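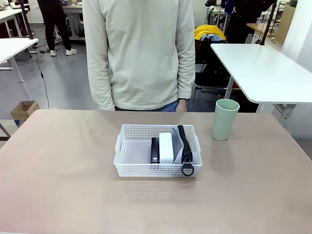 申告者からは、制御ソフトウェアを再接続するたびに指の開き幅が狭くなり、前日まで問題なくつかめていたカップの縁に指先が当たるようになった、機構の緩みを疑って締め直したが変化がない、との連絡があった。あわせて、原点出しをやり直せば一時的に正常に戻ること、電源を入れたまま接続だけを切った場合にも同じ症状が出ることが申告されている。

サポート記録 グリッパー開度の異常
受付窓口:Brastley共同工房 設備サポート
受付日:10/03/2018
区分:持ち込み製作物/ロボットアーム/手先部
状態:暫定対応済み、経過観察中
優先度:中
公開範囲:工房会員

対象構成
手先機構:Hinov リンク式グリッパー(会員による組立品、指先に緑色パッドを装着)
駆動基板:Ultlow
制御ソフトウェア:Fiore
カメラ:手首部に小型のもの、作業台側に固定のもの
作業対象:ミントグリーンのプラスチックカップ、穴あきの白いかご、かごに出し入れする小物類

申告内容の整理
本件の製作物は、作業台上の小物を白いかごに収める動作を目的として、会員が工房内で組み立てているものである。申告のあった症状は次のとおりに整理した。
・開指令を出しても、指が設定上の全開位置まで到達しない。
・閉指令では、指先パッドどうしが接触した後も指令値が閉方向に進み続け、しばらくして過電流の警告が出る。
・画面上の開度表示は正常時と同じ値を示しており、実際の開度との不一致が表示からは判別できない。
・症状は再接続の直後から現れ、動作中に少しずつ進行する様子はない。
最後の点は申告者への聞き取りで追加したものである。当初の申告文では「使っているうちに狭くなる」とされていたが、確認の結果、作業の途中で接続を切り替えていたことが判明した。

受付時の注意事項として、原因が確定するまで閉動作の力制限を既定値より下げて使用すること、及び過電流の警告が出た場合は再試行せず駆動電源を切ることを申告者に伝え、了承を得た。

記録 機構側の点検
設備サポートにて駆動電源を切った状態で点検を行った。
リンクプレートのボルトについて、緩み、座面の傷、ワッシャーの欠落はいずれも認めなかった。申告者が増し締めを行った後の状態であるため、増し締め前に緩みがあったかどうかは確認できない。指を手で開閉したところ、可動範囲の全域で引っ掛かりはなく、左右の指の動きにも目立った差はなかった。
モーター軸の止めねじには合いマークを入れた。以後の試験の前後でこのマークを見比べ、軸の滑りの有無を判断することとした。
指先パッドの貼り付けに剥がれはない。パッドの厚みによって閉じ切り位置が変わるため、原点を取得した後にパッドを交換したことがあるか申告者に照会した。回答は「交換していない」であった。
手首カメラの配線は手先部の配線と一緒に束ねられている。束ね方に余裕が少なく、手首を大きく傾けた姿勢では張る傾向があった。開度の異常との関係は不明であるが、コネクターに負担がかかるため、結束位置を変更するよう依頼した。
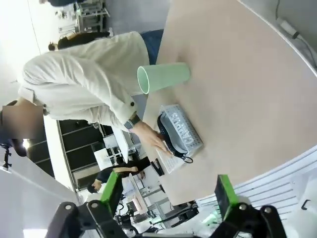
手首カメラの映像。指は開いた状態、カップは横倒し。

記録 再現試験
機構側に異常が見つからなかったため、接続手順に着目して再現を試みた。手順は次のとおりである。

試験手順
1 駆動電源を入れ、Fioreから原点出しを実行する。
2 全開指令を出し、指先の間隔をノギスで測る。基板側のエンコーダー値を記録する。
3 Fioreの接続を切り、駆動電源はそのままにして再度接続する。
4 原点出しを行わずに全開指令を出し、手順2と同じ測定を行う。
5 駆動電源を切り、合いマークを確認する。

この手順を3回繰り返した。いずれの回も手順4で指の開きが不足し、申告された症状が再現した。合いマークのずれは全ての回で認められなかった。
手順2と手順4におけるエンコーダー値の差は、どの回も1,562カウントであった。軸の滑りや歯の飛びによるものであれば差は回ごとにばらつくと考えられ、同一の値が繰り返し現れることは機構側の要因では説明しにくい。この時点で、調査の対象を設定値に移した。

申告者からの追記
再現試験の結果を共有したところ、申告者から次の内容が寄せられた。原文のまま転記する。
「基板を載せ替えた際に、前の基板で使っていた設定ファイルをそのまま読み込んでいます。原点のオフセットもその中に入っていたと思います。新しい基板のほうでも初期設定の画面に従って原点を登録しました。どちらが優先されるのかは意識していませんでした。」

この追記により、原点オフセットが基板と設定ファイルの双方に保存されている可能性が高まった。

記録 設定値の確認
Ultlow基板の不揮発領域を読み出した結果、原点オフセットとして1,562が登録されていた。Fioreの設定ファイルにも、同じ項目に同じ値が記載されていた。
原点出しを実行した場合には、Fiore側で位置を零に戻す処理が入り、その後にオフセットが一度だけ適用される。他方、原点出しを省略して再接続した場合には、基板が適用済みの値を返し、Fioreがその値に対して自らのオフセットを重ねて適用する。結果として全開位置の目標が閉方向へ移動し、閉じ切り位置の目標はパッドの接触位置を越える。画面の開度表示は二重適用後の値を基準に計算されるため、見かけ上は正常となる。
申告された症状は、開き不足、閉方向の過電流、表示との不一致のいずれもこの動作で説明できる。

原因の判定
原点オフセットの二重適用と判定する。機構の組立不良及び駆動基板の故障には当たらない。
なお、この挙動は本件の設定の組み合わせについて確認したものであり、他の構成における動作を示すものではない。工房内の他の製作物で同じ組み合わせを使用している場合は、個別に確認を要する。

暫定対応
申告者立会いのもと、次の変更を行った。
・Fioreの設定ファイルから原点オフセットの記載を削除し、基板側の値のみを用いる。
・変更前の設定ファイルは名称を変えて保存し、読み込み対象のフォルダーから移した。
・再接続時に原点出しの完了を確認する項目を起動手順書に追加した。未完了の場合は開閉指令を出さないこととする。
・閉動作の力制限は、経過観察が終わるまで下げた値のまま据え置く。
基板側の値を削除し、設定ファイル側に一本化する方法も検討した。この方法では設定ファイルを読み込む前に基板が動作した場合に基準が失われるため、採用しなかった。

変更後の確認
前掲の試験手順を再度実施し、手順2と手順4の測定値に差がないことを確認した。続いて、カップを立てた状態と横倒しにした状態の双方で把持を試した。立てた状態では指先が縁に当たることなく側面に入り、所定の位置まで持ち上げることができた。
横倒しの状態では、つかむ位置がカップの口側に寄った場合に、持ち上げの途中で向きが変わることがあった。カップは口側が広く底側が狭い形状であり、把持位置によって接触の具合が異なる。本件の原点の問題とは分けて扱うのが適当である。申告者は、手首の角度を変えて底寄りをつかむ動作を別途検討するとしている。
白いかごについては、指先の接近経路が低すぎると縁に接触するおそれがあるため、経由点を高く取るよう助言した。かごの中の小物を取り出す動作は今回の確認の対象に含めていない。

申告者からの質問と回答

質問 増し締めを行ったことで、かえって機構を傷めた可能性はあるか。
回答 点検の範囲では変形や動きの渋さは認めていない。ただし、リンクの回転部は締めすぎると摺動が重くなる。今後は締め付けの後に、電源を切った状態で指が滑らかに動くことを確かめていただきたい。

質問 過電流の警告が出た際に何度か再試行している。モーターの交換は必要か。
回答 無負荷での電流値に異常はなく、現時点で交換を求めるものではない。使用中に異音や異臭があった場合は直ちに停止し、本記録に追記されたい。

質問 設定ファイルを他の会員に渡しているが、影響はあるか。
回答 影響する可能性がある。受け取った会員に対し、原点オフセットの項目を確認するまで使用を控えるよう連絡をお願いする。設備サポートからも会員向け掲示で案内する。

質問 9月に保存した古い設定に戻してもよいか。
回答 当該の設定にもオフセットの記載があるため、そのまま戻すことは避けられたい。動作速度など必要な項目だけを現在のファイルへ書き写すこと。

残件
本記録を終了とするまでの残件は次の2件である。
・手首カメラ及び手先部の配線の結束位置の変更(申告者)。変更後、手首を最大まで傾けた姿勢でコネクターに張力がかからないことを確認する。
・起動手順書の改訂版の掲示(設備サポート)。改訂箇所には本記録への参照を付す。

経過観察の条件
通常の使用の中で再接続を行った際は、原点出しの前後のエンコーダー値を控え、差が認められた場合は作業を中止して設備サポートに連絡すること。差がない場合も、控えた値を本記録の追記欄に記入されたい。
基板の載せ替え、ソフトウェアの更新、指先パッドの交換のいずれかを行った場合は、それまでの観察結果を引き継がず、試験手順を最初から実施する。

追記欄
申告者:配線の結束を手首の回転軸に近い側へ移した。傾けた姿勢での張りは減ったが、まだ確認を終えていない姿勢がある。設定ファイルを渡した会員には連絡済みで、該当項目を削除したとの返答を受けた。
設備サポート:追記を確認した。未確認の姿勢については、駆動電源を切り、手でアームを支えながら確認すること。起動手順書は改訂案を作成し、掲示前の確認に回している。
申告者:再接続後のエンコーダー値に差は出ていない。力制限は下げたままで使用している。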